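Section 4: Emptying and sorting drinks bottles
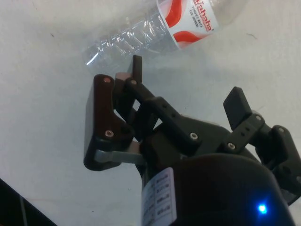
Fig. 4. Clear ribbed bottle with its label on, laid on a white tabletop.

Part of the Neremine kitchen recycling unit set-up guide. Read Section 3 (Fitting the inner bins) first.

This section covers clear plastic drinks bottles up to two litres. Glass, cartons and cans go in the other compartments and are dealt with in Section 5.

Before you start

You will need the drip tray, the grey inner bin (part 872) and a flat surface near the sink. A pale worktop is best, as leftover water is easier to spot against it. Wipe the surface down and dry it.

Preparing the bottle

1. Take off the cap and put it to one side.

2. Pour out whatever is left. Hold the bottle upside down over the sink until it stops dripping.

3. Rinse the bottle once with cold water. Plain water bottles do not need rinsing. Bottles that have held milk, juice or squash do.

4. Lay the bottle on its side on the worktop and check the label. Paper labels can stay on. Plastic wrap-round labels should be removed if your council asks for this.

5. To remove a wrap-round label, find the glued seam and peel from there. Do not cut it off with a knife.

Caution: thin ribbed bottles can split when squeezed, and the split edge is sharp. Keep fingers away from any crack.

Flattening the bottle

6. With the cap off, press down on the middle of the bottle with the flat of your hand. Work from the base towards the neck so that the air can get out.

7. Fold the base under once. Thicker bottles will not fold and can go in as they are.

8. Screw the cap back on while the bottle is still pressed flat. This stops it filling out again in the bin.

Note: some deposit return machines will not take a flattened bottle or one with its label missing. If you return bottles for a deposit, stop after step 3 and store them whole in the side rack.

Loading the bin

9. Place flattened bottles in the grey inner bin with the necks facing the hinge.

10. Do not load above the moulded line. The inner bin holds 64 litres to this line, and the lid will not latch if it is overfilled.

11. Close the lid and press until it clicks.

If the lid does not click, look for a bottle neck caught under the hinge bar. On units fitted with the older Jitar latch, the lid must also be lifted slightly at the front before it will close.

Cleaning

Empty the drip tray once a week and wash it in warm soapy water. Do not put it in the dishwasher.

Replacement trays and inner bins can be ordered from Brunton spares. Quote the part number and the letter stamped under the lid.

Section last revised 15 February 2019.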